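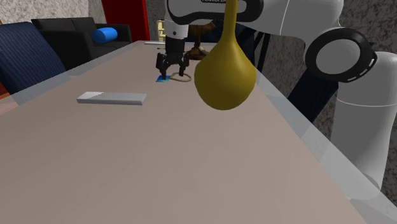 October, Saturday, started 9:15
Jeferson Caldeira

Directory notebook, Pullinby storefronts. Picking up where the last entry stopped, at the corner with the shoe repair that is also a key cutter that is also, on the evidence of the window, a dealer in used clarinets. I have put it under shoes. Anyone who wants to move it to music can do so and will then own the problem.

Seixas Bakery has a new sign and the same bread. The sign says "Seixas Bread & Provisions." Provisions are a shelf of mustard. I asked when the name changed and the woman at the register said it hadn't, that was just the sign. Entered as Seixas Bakery with the sign name as an alias. We need a rule for this. We had a rule, it was on the whiteboard, and the whiteboard now has the parking rota on it.

Zutmont closed, or is closed. Paper in the window says "back soon," with no date and a lot of fading. The phone rings out. Chairs are still in there and so is the espresso machine, which makes me think lease trouble before anything worse. The barber next door says they're moving to Plistgate. The barber also told me last year that the post office was becoming a bowling alley, so I've marked it "closed, status unknown" and left the move out.

Plistgate itself, upper level. Walked it end to end with the printout. The mall's own directory board lists 29 units up there and I could find 17 with a door that opened. Of the rest, most have that gray vinyl over the glass with a smiling family on it. The same family, over and over, having a wonderful time at what used to be the luggage store. The board also still shows the record shop, gone long enough that there's a planter where the listening booths were. Do not copy from the board. I say this every season and every season something comes in copied from the board.

New up there:
- a dumpling counter, no seats, cash preferred, closed Mondays. Good. I had lunch there in the interest of accuracy and then had it again.
- phone case kiosk, replaces a phone case kiosk. Different owner, so it gets a new record.
- a tax office in the old arcade. They kept the carpet. Planets and comets, if you remember it, and a man in a tie in the middle of Saturn.

Correction to my own entry from the spring: I had the tailor as closed. He was at lunch. He has been at lunch every time I've gone by, but this time I caught him coming back from it and he was nice about the whole thing, considering. Hours are ten to four, lunch whenever. Please restore him before the next print run. I'd do it myself but the edit lock is on his record and I seem to be the one who locked it.

Corner of the market hall: the liquor license notice has come down and the place has opened as a wine bar, name still to be settled. The menu says one thing and the awning says another. Small pours, two taps, corkage posted by the door if you bring your own. I wrote the corkage price on my hand and then it rained. Will go back. I am prepared to go back several times.

Map file. The 915 label is wrong again. That's the old department store address, split into three units since the renovation, and the file keeps gluing them back into one big box with the store's old name across it. I fixed it before lunch and it was back after lunch. I think the nightly merge pulls from the archive copy, except it wasn't night. Left the three units as separate points with no outline for now. Ugly, but it survives a save. If the outline comes back on Monday, check whether somebody still has the archive open on the machine by the window before blaming the merge. I have blamed the merge in this notebook before and had to cross it out.

Found while looking for something else: the opening-week floor plan of Plistgate, folded into the back of the 3rd binder. The food court is on the wrong side, and there's a fountain marked that I don't remember and my mother insists she threw money into. The pet shop was enormous. Scan it flat, please, and don't feed it through the sheet feeder – the crease is about ready to go. I've put it in the top drawer under the heavy stapler.

Still to walk: the back lane behind the market, both sides, and the stretch past the bus depot. The lane has a bike shop that I only know from the noise and a door marked "Office" with a line outside it at eight in the morning. Somebody should find out what that is. Take a coat, and take the good clipboard, as the other one has lost its clip and is now a board.

Stopped at 4. Tailor was out.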